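The Wutlow Adjustment

Section 1. Background

The tide gauge at Wutlow was installed on the old ferry pier and read every day at noon. It consisted of a float in a vertical pipe, a wire, a counterweight and a brass scale. The reader wrote the level in a ledger, to the nearest quarter inch, and initialed it.

I was hired in May to copy the ledgers into a table for Olturier, the firm that had bought the harbor. Olturier wanted a long record of sea level before it rebuilt the quay. There were 18 ledgers. The contract allowed 90 days.

The first ledgers gave no trouble. The handwriting was upright and the ink had held. Levels rose and fell as the moon required. I checked each month against the predicted tide and found the differences small, except in storms, when they should not have been small.

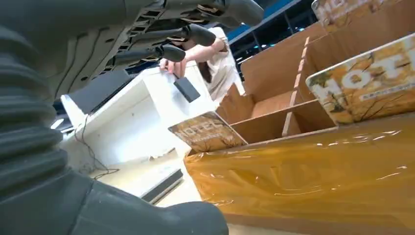 In the seventh ledger the reader changed. The new initials were a single letter, P, with a long tail. From the first day of P's readings the level was higher by three inches.

A step of this kind is common in old records. A gauge is moved, a wire is replaced, a pier settles into the mud. The usual treatment is to find the date of the change, confirm the cause and subtract the difference. I wrote to the Pongsiri archive, which holds the harbor's repair books, and asked what had been done to the gauge in that year. The answer was that nothing had been done to it.

Section 2. The Step

I considered the height of the reader. A person who looks down at a scale sees a lower value than a person who looks straight across. A tall reader followed by a short one could account for an inch. Three inches would have required P to read the scale while lying on the pier.
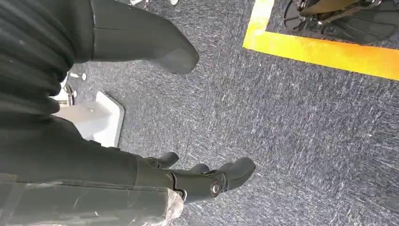

I then compared the storms. Before P, the gauge had fallen behind the water in every storm, as floats do in narrow pipes. After P, it did not fall behind. The peaks were sharp and came at the correct hour. This was better work than the instrument was capable of.

The ledger for P's second winter contained 374 lines, where a reading each noon should have given far fewer. The extra lines were timed at 4 a.m. and were marked with a small cross. None of them was explained in the margin.
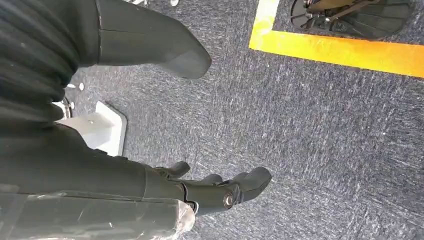
Hand and forearm over the carpet.

I took the bus to Wutlow and walked out on the pier at low water. The pipe was still bolted to its post. It was packed with sand to within a foot of the top, and the sand was hard. I pushed a rod into it and brought up shell of a kind that Zudex, the laboratory in the next town, dated to well before P's first reading.

The float could not have moved. P had measured the water some other way – with a marked pole, I think, from the bottom step of the ladder, where the weed begins. The step is three inches lower than the zero of the brass scale. I measured it twice.

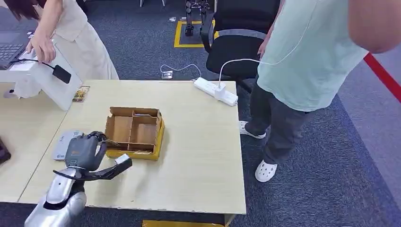
Section 3. Treatment of the Record

The readings marked P were retained, with three inches subtracted. The readings of the earlier hand, in the years after the pipe had filled, were removed. They followed the predicted tide closely and had been copied from it.

Olturier asked for a one-line note on the method. I wrote that the datum had been corrected for a change of observer.

The last ledger ends on a page with a cross at 4 a.m. and no entry for noon. The level given is the highest in the record. The figures are firm and the tail of the P runs off the paper. I entered the value, subtracted three inches and returned the ledgers to the archive by the morning bus.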